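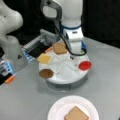 Unit 6: Receiving, Storing and Issuing Goods

Course: Introduction to Stores and Inventory Practice
Instructor: Santino Painemal
Revised 2022-08-04

Purpose of this unit

Students who complete this unit will be able to follow a delivery from the receiving door to the shelf, and from the shelf to the person who requested it. The unit also covers the records made at each stage. Purchasing was treated in Unit 5 and is mentioned here only where a purchase order is needed to check a delivery.

Students should read pages 18 to 31 of the course reader before the session. The written exercise at the end of this handout is to be submitted through the department office.

1. Terms used in this unit

Stock item. Any article that is held in store under its own item number. Two sizes of the same bolt are two stock items.

Unit of issue. The quantity in which an item is handed out. Gloves may be purchased by the case and issued by the pair. Many stock errors begin with a clerk recording a case where the record expects pairs, or the reverse.

Location code. The short code that tells staff where an item is kept. In this course a location code is written as aisle, bay, shelf and bin, in that order.

Book balance. The quantity shown in the record.

Physical balance. The quantity found on the shelf when it is counted. The difference between the two balances is called a variance.

2. Receiving

A delivery is not part of the stock until it has been received, and receiving has two stages. At the first stage the clerk compares the number of packages with the carrier's note and looks for outside damage. The clerk then signs the note. If a package is torn, crushed or missing, this is written on the carrier's note before the signature. A remark made the next day carries much less weight in a claim.

At the second stage the packages are opened and the contents compared with the purchase order. The clerk should work from a copy of the order on which the quantities have been left blank. This is known as blind receiving. A clerk who can already see the expected quantity tends to find it, and short deliveries pass without notice.

Goods that do not match the order are moved to the holding area and tagged. They are not placed on the shelf "for the time being." The tag shows the order number, the date and the initials of the clerk.

3. Storing

Three methods of assigning locations are discussed in the reader.

Under fixed location, each item has one place and keeps it. Staff learn the store quickly. The weakness of the method is wasted space, as an empty bin must stay empty until its own item is delivered again.

Under random location, an item is put wherever there is room, and the location is entered in the record. Space is used well, but the store depends entirely on the record. If a location is entered wrongly, the item is lost in practice even though it is in the building.

Under zone location, families of items are given an area, and any free place within that area may be used. Most small and medium stores arrive at some form of this method, whether or not they call it by that name.

Whichever method is chosen, heavy items are stored between knee and shoulder height, liquids are stored below dry goods, and older stock is placed in front of newer stock. The last rule is usually called first in, first out. It applies with particular force to adhesives, batteries, sealants and anything else with a date on the package.

4. Issuing

No item leaves the store without a request. The request may be a paper slip or an entry on a screen, but it must show the item number, the quantity in units of issue, the department to be charged and the name of the person collecting. The clerk records the issue at the time it is made. Requests saved for entry at the end of a shift are a frequent source of variance.

Returns are handled as receipts. An unused item is inspected and placed back in its location, and the charge to the department is reversed. Opened packages are returned to stock only if the unit of issue is smaller than the package.

5. Case: the Clunevik depot

The Clunevik depot supplied spare parts to three repair shops, the largest of them at Berkura. It held 206 stock items under fixed location. At the June count, 31 of these items showed a variance. Management first suspected theft and proposed a locked cage.

A review of the records led elsewhere. Of the 31 items, 18 were fasteners purchased in boxes from a supplier named Urrutia and issued singly. Receiving clerks had entered boxes, and issuing clerks had entered single pieces. A further six items had been returned from the Berkura shop and shelved without any entry. The remaining variances were small and were written off.

The depot printed the unit of issue on every bin label and required a receipt entry for all returns. The cage was not built.

Points for discussion:

Which of the two changes should have been made first, and on what grounds?

What would the June count have shown if the depot had used random location?

The review took place only after the count. Suggest a check that would have brought the fastener error to light earlier.

6. Counting

An annual count closes the store, often for a full day, and covers every item. A cycle count covers a small group of items at a time and leaves the store open. Items of high value or heavy use are placed in the cycle more often than others.

Counts are made by two persons, one of whom does not normally work in that area. The count sheet shows the item number, description and location, but not the book balance. Where a variance is found, the item is counted again before any adjustment is made - and the adjustment is approved by someone other than the person who counted.

7. Written exercise

The Lerkelon workshop keeps cleaning supplies, hand tools and electrical parts in a single room with no location codes. Any employee may take what is needed and is asked to write it on a sheet by the door. Prepare a plan of no more than two pages for bringing this room under control. The plan should state the location method to be used, the form of the request, and the order in which the work would be carried out. A sketch of the room may be attached and does not count toward the page limit.

Reading for Unit 7: the chapter on reorder points, including the worked tables.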